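Warneo Family Center
Activity Room Working Group
Minutes of the meeting held 2020-07-08

Chair: Angus Dunstan
Present: seven members, as signed in
Apologies: none received

1. Minutes of the previous meeting

The minutes of the March meeting were read and approved with one correction. Under item 4, the supplier of the floor mats should read Skaketti, not Vollard. The chair will correct the file copy.

2. Matters arising

The mats have been delivered and are in use in the small room. The invoice has been paid. The cupboard key that was missing in March has been found and a second one cut. It hangs in the office on the hook marked "Activity."

The broken low shelf has not been replaced. Carried over to the next meeting.

3. Money

The balance stands at $2,306. Of this, $900 is set aside for the new sink unit and cannot be spent on toys or games. The group agreed to leave that amount where it is until the plumber's quote is in.

4. Water table activities

The group talked about the fishing game at some length. Two members said that the game works well for children who are new to the center, as no rules need to be explained. One member thought it took up too much table space on busy mornings. It was agreed to keep the game but to offer it only at the white table against the wall, and to put the puzzles elsewhere on those days.

The amount of water was raised again. After discussion the group agreed that the blue tray should be filled to a shallow level only, and that this should be the rule for all sessions. The fish can be scooped at that depth and there is less to carry to the sink afterward.
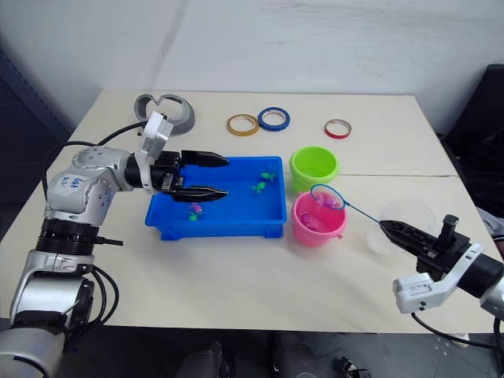 Angus Dunstan
Chair, Activity Room Working Group

The two buckets stand to the right of the tray, the lime-green one behind and the pink one nearer the front of the table. One member asked whether the fish should be sorted by color, with green fish going in the green bucket and the pink and purple ones in the pink bucket. The group was in favor of this for the older children. Younger children may put any fish in either bucket.

Nets: the blue net is in good condition. The group would like a second one so that two children can fish together. A member pointed out that the handle is thin and asked for the same type if it can be found, as the thicker ones are hard for small hands. Agreed to buy one more net at a cost of no more than $16.

Storage: fish, net and buckets are to be dried with a towel and put back in the cupboard after each session. The tray is to be emptied at the sink and left upside down on the rack. Fish must not be left in the tray overnight.

5. Siliņa craft boxes

Two of the craft boxes from Siliņa came without scissors. The chair has written to the supplier and is waiting for an answer. In the meantime the scissors from the old boxes can be used. The group asked that the boxes be kept closed until they are complete.

6. Cleaning list

The list on the door is out of date. It still names people who have left the group. A new list will be put up, with the white table added as a separate line, to be wiped down at the start and end of each session.

7. Any other business

A request to borrow the puzzles for a weekend was approved. They are to be signed out in the office book.

Actions

Chair: buy one fishing net; follow up on the scissors; correct the March minutes.
Office: new cleaning list; find a price for the low shelf.
All: keep to the shallow water level in the blue tray.

The next meeting will be called when the plumber's quote for the sink unit has been received.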